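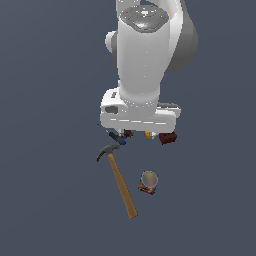

Figure 1. Simulated test scene with the arm over a group of small objects, top camera.

Progress report to the Grestach fund
Project Flakon – grasping in clutter, learned in simulation
Friday, March 19, 2021

Work done in this period

In the last report we promised a first comparison between two ways of choosing a grasp when objects lie close together. This comparison is now finished in simulation. The first method (our baseline) scores each possible grasp only by the shape of the target object. The second method, which we call Geagea, also predicts how much the neighboring objects will move when the fingers go down between them.

All tests use the same arm model and a plain gray surface. The objects are tools and small household items, for example a hammer, a screwdriver and a small jar. We keep the surface plain on purpose, so that errors in the depth estimate come from the objects and are easier to explain.

Result

We prepared 54 scenes that were not used in training. In each scene the arm has to lift one given target. A trial is successful if the target is lifted and no other object is moved by more than 8 millimeters. The baseline failed in 14 scenes and Geagea failed in seven. Most of the remaining failures happen with long objects. When the gripper holds a hammer by the handle, the heavy head turns it in the fingers, and our model does not yet take the weight distribution into account.

We want to be careful with this result. The friction values in the simulator are the same for all objects, and this is surely too simple. We also saw that the order of the training scenes has an effect on the score, and we did not have enough computing time to repeat the training as often as we wished.

Changes to the plan

The transfer to the real arm was planned for this period. It is moved to August. The reason is the delivery of the new fingers from Plalleo, and the mounting plate must also be made again, as the holes did not fit. This change has no effect on the total budget. We used the free weeks to rewrite the contact part of the simulator, and one training run is now around a third shorter than before.

Next steps

– Different friction and weight for each object in the training scenes
– Repeated training with other scene orders, with the spread of the scores reported
– A short list of real objects with shapes close to the simulated ones
– First draft of the paper on the Geagea method

We ask the fund to confirm in writing the new date for the transfer.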